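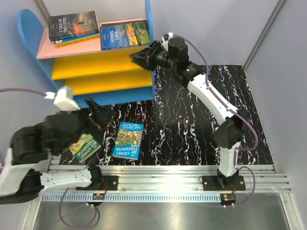
Elaheh Mohammadi
September 2023

Plerkia build notes, continued. The two-arm book cell at Dedlow is mechanically finished, so this thread covers wiring, camera settings and the grasp log. Frame and wall panels were in the last thread.

Task, for anyone new: pick up books from the mat, put them flat on the kids' shelf, and later take them off again. Flat only. Upright shelving needs a different finger and I have not drawn it yet.

Both arms bolt to one aluminum extrusion rail along the front. The first version had each arm on its own short rail. They drifted relative to each other every time someone leaned on the bench, and I recalibrated more than I ran anything.

One rail fixed it. They still move when someone leans on the bench, but they move together, and the arm-to-arm transform stays put. The shelf and the mat don't move with them, so there is a separate check for that, further down.

Mounting plates are black and flat, through-bolted into slot nuts. Use the nuts with the spring ball. I used the drop-in kind first and one rotated ninety degrees under load. The arm didn't fall. It leaned, and the elbow came down on the mat.

Slotted cable tray goes directly under the rail. Mine is the light blue perforated strip, and I chose it for slot pitch: the connector boards screw straight to it without an adapter.

Boards are from Khoury, one per arm, mounted below the base. Power on the red and black pair. I cut the leads short. Long leads picked up the base joint on a full swing and pulled a ferrule out twice.

Camera cables are purple. No electrical reason, I just wanted a jacket color that nothing else in the cell uses. When one gets in front of a lens it is easy to mask out.

Cable loop at the wrist: leave more than looks right. Set it with the wrist rolled to its far limit and the elbow folded. A loop set in the home pose looks neat and is short everywhere else.

Strain relief is at the elbow and at the base. I had a third one mid-forearm and removed it. It turned a gentle loop into two tight ones.

Walls are pale lavender. Ardalan Karimi asked for white and we tried white. White paper edges vanished against it and the segmentation kept giving me books with one side missing. Lavender is dull enough and almost no book cover uses it.

The mat is the opposite decision and I am less sure of it. Black with white and purple marbling. I wanted texture for the depth estimate. What I also got is white veins that look like page edges under low light.

Current workaround: background model of the bare mat, captured per session, subtracted before edge detection. It works until the mat shifts. So the mat is taped at the back now.

Shelf is an ordinary children's one, pink on top and yellow steps below, blue base. I measured it instead of trusting the listing and the top is not level. It drops 3 mm from back to front.

That matters for paperbacks. A glossy cover placed close to the front edge can creep when the gripper opens. The place target is now set back from the edge and the fingers open before the wrist lifts. It used to be one combined move.

The lower steps are harder than the top. The approach for the bottom one has the forearm nearly parallel to the shelf and the wrist camera sees mostly yellow plastic. I plan those from the joint model and use the camera only to confirm the release.

Test set is whatever people left on the swap table at Dedlow. A Tale of Two Cities, Animal Farm, a couple of the Treehouse books, assorted others. Good spread of sizes and a decent spread of spine condition.

Thin paperbacks are the worst of them. A stiff book can be tipped up with one finger under the edge. A thin one folds, and then the gripper has a cover and no pages.

The method that survived: press lightly near the spine, slide the book until the edge lifts on the other finger, close, then lift. It is slow. I tried pinching from above first and it needs a clearance the mat doesn't give.

Boxes were added on request from Fengying Shen, who wants board games and kits in the same cell. Boxes are easy to grip and annoying to identify. A book has its title in large type. A kit has a picture, a label, a second label, and a code somewhere.
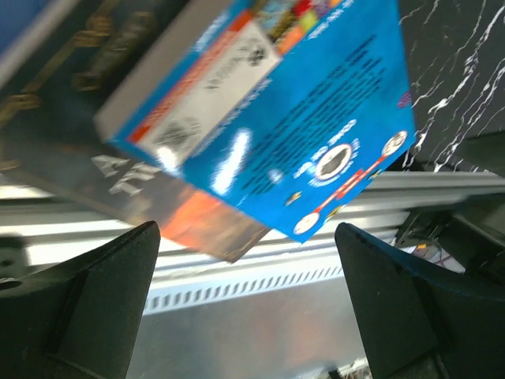 Wrist camera over the blue box. Code block at the lower end of the white label, with glare right next to it.

The decoder gets nothing from a view like that. Two separate causes, and I spent an evening treating them as one.

Cause one is focus. The lens is fixed and I had it set for the distance at which grasp decisions get made. A code block that close to the fingers comes out as a gray smudge. Large type survives, small print does not.

Cause two is glare. Gloss stock under an overhead panel gives a hot patch, and the patch moves as the wrist moves. You can't mask it with a static mask. It also saturates, so lowering the threshold does nothing.

Exposure was on auto. Auto exposure over a black mat lifts everything, and then the gloss clips. It is now fixed at 3200 microseconds with gain locked. The mat gets darker than I like and the labels keep their edges.

Diffuser next. Tracing paper on a wire frame, hung under the light panel. Ugly, cheap, and the glare spreads out and goes dim instead of sitting in one hard spot. I'll replace it with an opal sheet when I find an offcut.

For the code itself I changed the sequence. The arm now stops higher up, at the distance where the lens is sharp, takes one still, decodes, and then descends. Costs a pause per pick. If the first still fails, it rolls the wrist a little and takes another.

If both stills fail, the item is handled as unknown and goes in by footprint only. Size from the depth estimate, orientation from the long edge. That is enough to place it. It is not enough to file it.

Overlap is the other problem. When a box lies across a dark cover, the far edge of the lower item is easy and the near edge is guesswork. I had the planner picking the lower one first whenever its visible area was larger. It would drag the upper one along.

Rule now: an item with any broken outline waits. Only complete outlines are candidates. If there are no complete outlines, take the one with the highest depth reading and re-scan after every move.

Grasp log so far, all sessions since the single rail went in: 1619 attempts, 113 failures. A failure is anything where the item is not in the fingers after the lift. Bad placements are in a different file.

Thin paperbacks account for most of them. Next is the vein problem, where the fingers close on mat because the detector found a white line. Boxes hardly appear. When a box fails it is too wide for the opening and the planner should have rejected it.

January numbers are not comparable, so please stop asking for the curve. Different rail, different fingers, and failures were logged by hand by whoever was in the room.

Daily check, in order. Home both arms. Touch each gripper tip to the mark on the rail. Read the offset. Then touch the front corner of the shelf with the right arm and read that. If the second offset is off and the first is fine, someone moved the shelf.

Arm-to-arm collision is handled with a vertical plane down the middle of the mat. One arm may cross at a time and has to hold a token to do it. Crude. Niloufar Hosseinzadeh has a proper swept-volume check running on her own cell and I will probably take hers.

The token has one bug left. If an arm faults while holding it, the other arm waits forever. For now there is a timeout, and after the timeout the free arm parks. It does not take over. I don't want it reaching across a stalled arm without a person looking.

Drivers are Omel, stock firmware. Their default ramp is too sharp at the wrist and it shakes the camera on every stop. I softened the ramp on the last two joints only. Leave the shoulder alone or the whole arm feels late.

Settle time after each stop is a fixed wait at the moment. Better would be to compare consecutive stills and go when they match. On the list.

Finger pads: bare plastic right now. Silicone gripped well and also lifted the cover of anything laminated. Thin cork is the next test. If anyone has run cork for longer than a week I would like to know how it wears at the tip.

Replying to Homa Bakhtiari on the stainless surface in front of the rail: yes, it reflects. The wrist cameras pick it up at low angles. I crop the bottom of the view before detection. A matte cover would be cleaner but I use that surface for tools.

Same question on the walls: panels are only held at the corners with thin metal trim. Don't pull on the trim to move the cell. Lift from the extrusion.

Files: bracket drawings and the exposure config are in the Plerkia folder on the Dedlow share. The planner is not in there yet. It still has my paths hard-coded.

Next thread is the cork pads and the bottom step of the shelf, whichever works first.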